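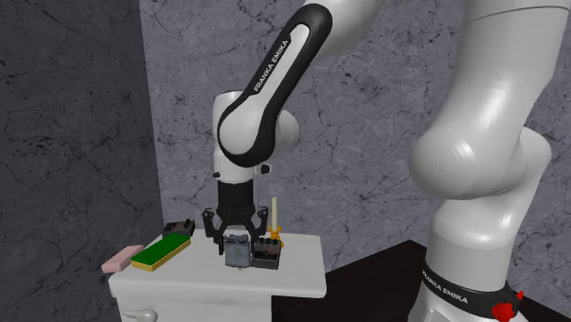
## Cold Noodles Deserve a Better Place at Dinner

Every July I have the same argument with my sister-in-law, Inna Prokopenko. She holds that a cold dinner is a snack you ate sitting down. I hold that a bowl of cold noodles with a sharp dressing, cucumber, and a boiled egg is a full meal, and a better one than most of what people cook when it's too hot to cook.

I'm writing this down because I think she speaks for a lot of people. We were raised on the idea that dinner has to be hot to count. My grandmother would have served soup in a heat wave, and did. I loved that soup. I also remember the whole table sweating into it.

The usual complaint about cold noodles is that they're bland and gummy. They often are, and the cook is to blame. Most people boil the noodles, drain them, and leave them in the colander until they turn into a brick. They need to be rinsed under cold water, rubbed between your hands, until the water runs clear. Then they need to be drained for longer than you think. Wet noodles thin out the dressing, and a thin dressing is where the blandness comes from.

The other mistake is seasoning them like hot food. Cold dulls salt and it dulls sweetness even more. If the dressing tastes right in the spoon, it's too weak. I use rice vinegar, soy sauce, sesame oil, a little sugar, and grated ginger, and I make it strong enough that I wouldn't want a second spoonful on its own.

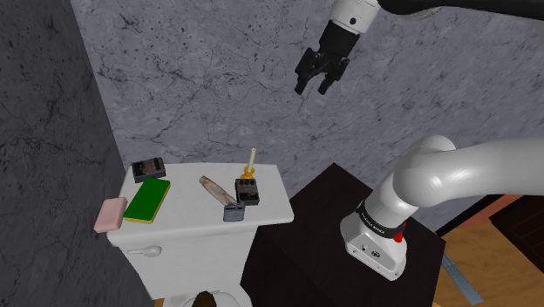
Toppings are where I lose patience with recipes. I read one last summer that called for 8 of them, each in its own dish, two of them pickled overnight. That is a project, and the whole point of this dinner is to be out of the kitchen fast. You also have to put all those dishes somewhere. Counter space is short in a lot of homes, and people use whatever is flat, the way the lid of a toilet tank ends up as a shelf for six small things. I'd cut the list to three: something crisp, something with protein, something hot or sour. Cucumber, egg, and chili oil will do it.

My friend Hussam Rawashdeh disagrees with me on the egg. He uses leftover roast chicken, pulled into strings, and I admit it's very good. He also adds mint, and a squeeze of lime right at the table. I've started copying the lime.

What I won't copy is the peanut butter. A spoonful in the dressing is fine, but it tightens up in the fridge and by the next day you have paste. If you want it, stir it in right before you eat, with a splash of warm water to loosen it.

Inna came over last month and I fed her this without any warning. She finished the bowl. Then she asked what we were having for dinner — she was joking, I think — and ate half of mine. She still says it isn't a meal. She has also asked me twice which brand of noodles I buy. It's the thin wheat kind, in the plain paper wrapper, whatever is cheapest at the store.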